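Last revised Aug 17, 2021. Applies to timber floors supplied or refinished by Candesmont in offices, studios and residential tenancies. Floors by other installers may have different requirements.

# Timber floor care: frequently asked questions

## Finishes

### How do I find out which finish I have?

Check the handover sheet. Line 2 names the finish as either Sirska (penetrating hardwax oil) or Faner (water-borne polyurethane). If the sheet has been lost, place a drop of clean water in an inconspicuous spot such as the inside of a cupboard. On a worn oil finish the drop will flatten and darken the timber slightly. On polyurethane it will stay beaded. The result is indicative only. A recently oiled floor will also bead, so contact us before applying any product over the top.

### Can Sirska be applied over Faner?

No. Hardwax oil needs bare or previously oiled timber. Applied over polyurethane it remains tacky and has to be removed mechanically.

### Can Faner be applied over Sirska?

Only after sanding to bare timber. Solvent wiping doesn't remove enough oil from the grain, and the coating will peel in sheets, usually first along doorways.

### How long before the room can be used?

| Use | Sirska | Faner |
|---|---|---|
| Socks or bare feet | Next day | Same evening |
| Shoes | Third day | Next day |
| Furniture, lifted into place | Fourth day | Third day |
| Rugs and chair mats | After full cure | After full cure |

The full cure date is written on the handover sheet. It is set by the installer from site readings and varies with season and ventilation. Drying is slower below 18°C, and we do not coat in rooms that can't be held at or above that temperature overnight.

## Cleaning

### What should be used for routine cleaning?

Vacuum with a hard-floor head, brush down. Follow with a flat microfibre mop, wrung out until it no longer drips, and Ha floor cleaner diluted as directed on the bottle. Stronger mixes leave a film that shows as grey foot marks, generally within a week.

### Are steam mops suitable?

No. Steam enters the board joints and whitens both finishes. Damage of this kind is excluded from the workmanship warranty.

### What about vinegar, methylated spirits or eucalyptus oil?

None of them. Vinegar dulls oil finishes. Methylated spirits soften polyurethane during the cure period. Eucalyptus oil may be used on a cloth to lift adhesive residue from a fully cured Faner floor, wiped off immediately with a damp cloth.

### The floor looks patchy after mopping.

Nearly always detergent residue. Mop twice with plain warm water, changing the water between passes. If the patches remain once the floor is dry, note whether they follow individual boards or cross them. Marks that follow boards are normally natural colour variation. Marks that cross boards are in the coating or on it.

## Movement, gaps and noise

### Gaps have opened between the boards. Is this a fault?

Seasonal gaps are normal. Timber loses moisture in dry air and each board narrows a little. In heated or air-conditioned rooms gaps tend to be widest at the end of a long dry spell and close again without treatment. Do not fill them while they are open: the filler is crushed when the boards expand, or it lifts the edges.

### What humidity should be maintained?

Our reference reading is 43 per cent relative humidity. Short departures either way are of no concern. A room that sits well outside the reference for a whole season should be assessed, and Seung-woo Koo in technical services can lend a logger for the purpose. Site the logger at skirting height, clear of vents and direct sun.

### The boards are cupped along one wall.

Cupping indicates that the underside is wetter than the face. Look for a leaking appliance connection, a blocked subfloor vent or garden beds built up against the outside wall. Sanding before the moisture source is fixed will leave the boards crowned when they dry. We won't quote on sanding a cupped floor without readings taken at least 2 weeks apart.

## Furniture and desks

### Do desks need pads or cups under the feet?

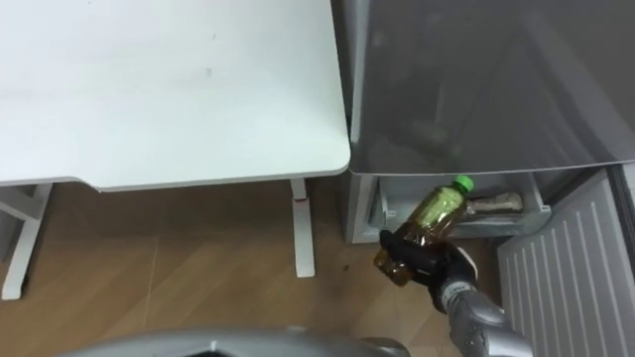
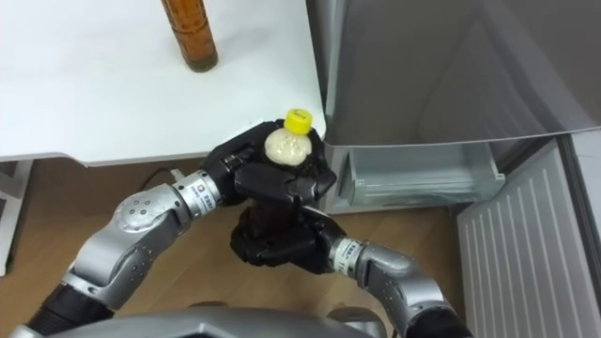

Static load is rarely a problem for a cured finish; grit trapped under a foot that shifts is the usual cause of damage. Fit felt pads to anything that gets pulled out or nudged, and replace them when the felt has packed hard. Office desks like the white one above, with its legs standing on light brown boards, should be checked at the feet whenever the desk is relocated. Lift to move, with a person at each end. Rubber cups are not recommended on either finish, as plasticiser in some rubbers leaves a permanent yellow or brown ring.

### Which castors are suitable for chairs?

Soft-tread castors, type W. Hard nylon castors will wear through an oil finish in the working area and craze polyurethane. A polycarbonate mat may be used after full cure, provided it is rated for hard floors and has no studs on the underside.

## Recoating and enquiries

### How is a recoat booked?

Send the handover sheet number, floor area and current photographs taken with the lights off and blinds open to Chae-won Myung, scheduling. Rooms must be cleared by the client. The January calendar closes early each year and requests received after it closes are held for the next available run.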